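Okenia mesh kit bag, black and red – 6 months in

Bought this in September to replace a Braller holdall that finally gave up at the handles. Needed something that could take muddy boots, a towel and a wet top without stinking the car out. Quick review as I've got to be out the door by 6.

Size first. Bigger than it looked online. Boots, shin pads, towel, bottle, spare hoodie, all in, and still room for a lunchbox if you squash it. Weighs next to nothing empty. Folds down small enough to shove behind the drivers seat.

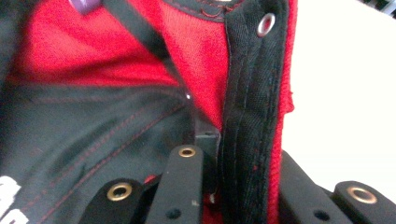

Stitching was my worry at this price. So far so good – no seams gone, and I'm not gentle with it. The thick black binding next to the red mesh is the bit I like most, feels like it'd outlast the rest, and there's a proper metal eyelet set into it so I can hang the bag off a hook in the garage. The red edging alongside is another matter. Bunched up and a bit frayed already. Took a lighter to the worst threads on the other side, seems to have stopped it for now.

Mesh dries fast. Mud brushes off once it's dry, dont bother trying before. Haven't put it in the machine, label says hand wash and I beleive it.

Moans: the strap is on the thin side and digs in if you walk any distance. No inside pocket either, so keys end up at the bottom under the boots. Every time.

Would I buy again? Probably, yes. The Catar one my brother has is smarter but cost him a lot more and his zip went in 3 weeks.

4 out of 5. Would be 5 with a wider strap.

Miklós Hegedűs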